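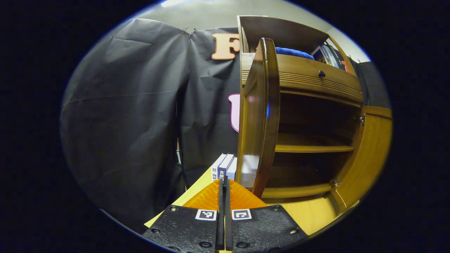
My small wooden cabinet leans forward when I open both doors. Do I have to screw it to the wall, or is there some other fix?

Empty the top, put the heavy things on the lowest shelf, and check that the back feet are not sitting higher than the front ones. If it still tips with both doors wide open, fasten it to whatever is behind it or underneath it. A cabinet that only behaves with its doors shut is not safe to leave loose.

Details from the asker

Posted by Amna Afridi, July 28, 2020

It's a glossy cabinet with an open compartment on top and two doors under that. I bought it secondhand, so I have no manual. Standing closed it seems fine. With one door open it's fine. With both open and a few books in the top compartment, the back lifts and I have to grab it.

The seller told me a "Lelo anti-tip pad" under the front edge would take care of it. It's a strip of rubber for 15 dollars. I have my doubts. I'm renting and would like to keep holes in the wall to a minimum.

3 answers

Saqib Kazmi

I would be doubtful too. A rubber pad keeps furniture from sliding. Sliding isn't your problem, tipping is. The one thing a pad at the front might do is raise the front edge a little so the whole piece leans back, and you can get that from two scraps of cardboard. Try the cardboard first and see if there's any difference before you pay for rubber.

What I'd check, in this order:

Take everything out and open both doors. If it tips empty, the doors are too heavy for the body, or the floor slopes toward you. A level will tell you which. If you don't own one, put a marble on top of the cabinet and watch where it goes.

If it stays put empty, load the bottom only. Books low down and pushed all the way to the back make more difference than people expect. Most folks put them up top because that's where they look nice. Your open compartment should hold light stuff, or nothing.

Then open the doors again and press down gently on the outer corner of each one, with your other hand on the cabinet. Somebody will lean on a door sooner or later. If the back comes up under light pressure, no amount of rearranging is going to convince me it's okay.

At that point use a strap. One small hole in a stud, and you fill it when you move out. I've patched more than one and never lost a deposit over it – your landlord may be fussier, so ask.

Comment from Amna Afridi: The marble rolled toward the doors. Cardboard is under the front now and it's better, but it still lifts if I press on the left door. I guess I'm buying a strap.

Oana Rusu

Check the hinges as well. If the doors swing open past 90 degrees their weight ends up more to the sides, and if they stop short of that it's all hanging out front. Mine had a Skostau hinge with an adjustable stop. No idea what yours has. I wouldn't count on this alone.

Daniyal Minhas

just keep one door closed. had mine like that since June and no problems

Comment from Saqib Kazmi: That works until a guest opens the other one.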